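Progress report: Cloth reuse and table cleaning, Skengate community kitchen and workrooms

November 27, 2021

Summary

The grant was given in May to replace paper towels with washable cloths in the kitchen and the two workrooms at Skengate, and to write down a routine for wiping, folding and storing that anyone on shift can follow. The cloths are bought and in use, the folding routine is on its third version, and paper towel orders have dropped. The laundry part is behind schedule. Money is left in the equipment line, and we are asking to move part of it, as set out near the end of this report.

What was bought

We bought 138 microfiber cloths from Tavares in three colors. Yellow is for tables and worktops, blue is for sinks and taps, and red is for floors and the area by the bins. The colors were agreed with the kitchen before ordering so that the labels on the shelves could go up the same week the boxes came.

We also bought 18 mesh bags for used cloths, a shelf unit with labeled sections, and a first supply of unscented detergent. The shelf unit was delivered with the wrong brackets and stood against the wall for two weeks until the right ones came. Tavares did not charge for the second delivery.

The tables were not part of the grant. The white-topped ones in the larger workroom were already there. They show marks easily, and for that reason the yellow cloths went into use in that room first.

Wiping and folding

The first version of the routine asked people to fold each cloth in quarters, wipe with one face, turn it, and go on until every face had been used. It worked well enough in the kitchen, where people are used to it. In the workrooms the cloths were mostly grabbed from the middle and pushed along the table in a bunch. The middle got dirty, the corners stayed clean, and the cloth went into the bag with most of its surface unused.
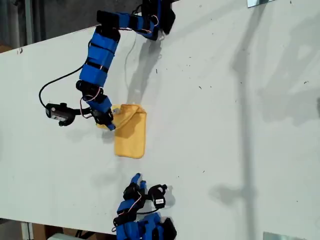 The second version dropped the quarter fold and asked for a single fold lengthwise, then a second one if the table is small. It was easier to teach. The trouble was at the end of the job, when the cloth had to be laid out flat again before it went into the bag or back on the shelf. People left them as they were. On the evening checks in the larger workroom, bunched yellow cloths were the most common note in the book, ahead of crumbs and ahead of chairs not pushed in.

The third version is the one in use now. It has these steps:

Take a clean cloth from the section with the matching color.
Open it fully over the table and fold it lengthwise into a strip.
Wipe from the far edge toward you, in straight lines.
Turn the strip over when the face is dirty.
When the table is done, open the cloth again. If it is clean, refold it and put it back. If it is not, put it in the mesh bag.

The step about opening the cloth again is the one we expect to have to repeat. A card with the five steps is taped inside the cupboard door in each room. The kitchen asked for a larger card, and that has been printed.

Choice of cloth

We tried two kinds before placing the full order. The first was a smooth cloth sold for glass. It slid well but pushed water ahead of it and left a line at the edge of the table. It was also hard to fold neatly, as the layers slipped over each other.

The second kind, which we ordered for table work, has more texture and holds a fold better. The raised weave picks up crumbs and dried glue, and the layers stay together when the cloth is lifted. The fine ribs run parallel to each other, and there is a stitched seam along the edge in a slightly darker yellow, so the edge is easy to find when refolding. A cloth folded into a thick strip can be picked up by a pinch near the middle, although that leaves a knot of fabric there that has to be smoothed out afterward. We now tell people to lift from the seam.
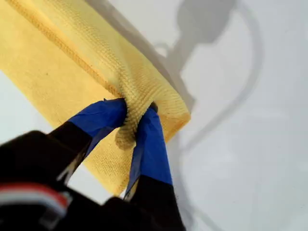
Storage has been simpler than expected. The shelf sections were measured for cloths folded in quarters, and the strips turned out too long for them. Most people now fold the strip once more to make it fit. The yellow cloths are the bulkiest in this form, since the weave keeps the layers from lying flat against each other, and the seam makes one side of the stack a little higher than the other. Alternating the seam side from one cloth to the next keeps the pile level. We have added this to the notes for the evening shift but left it off the card.

Paper towel use

Before the grant, the kitchen and workrooms together were on a standing order with Brilia for 1,000 paper towel sheets at a time. The standing order has been canceled. We now order when the cupboard is down to its last packs, and the gap between orders has become longer. Paper towels are still kept for raw meat, broken glass and anything that should go straight in the trash. We do not plan to remove them completely and would not want the final report to be judged on that.

Laundry

This is the part that is behind. The plan was to wash all cloths on site twice a week. The machine in the utility room is shared with the tea towels and aprons, and the kitchen has first use of it. In practice the cloths have been washed once a week, and the workrooms have run short by the end of the week on several occasions.

There was also a mistake with fabric softener. A full load of cloths was washed with it in the second month and came out leaving streaks. They were washed again twice without softener and most recovered. Six were moved to floor duty with a red tag sewn on. The softener is now kept on a different shelf from the detergent.

Drying takes up more room than planned. The cloths dry quickly when hung singly but slowly when they are doubled over the rack, and the rack is too small to hang them singly. We have been using the backs of chairs in the smaller workroom, which is not a good arrangement on days when the room is booked in the evening.

Budget

The cloths, bags, shelf unit, detergent and printing have all been paid for. The equipment line still has money in it because the trolley we planned to buy was not needed. The cloths are light and the mesh bags can be carried by hand.

We ask for agreement to use this money for a wall-mounted drying rack in the utility room, from the Odo range, and for a second set of yellow cloths. The rack folds flat and would hold a full wash hung singly. The additional cloths would cover the end of the week until washing is back to twice weekly. No additional money is requested.

Next steps

Put up the drying rack, if agreed.
Fix two wash times a week with the kitchen and write them on the utility room door.
Relabel the shelf sections to suit the longer fold.
Go through the five steps again with the evening shift in the larger workroom.
Look over the yellow cloths for worn seams and loose threads, and set aside any that should move to floor use.

The evening check book and the receipts are kept in the Skengate office and can be sent as copies on request.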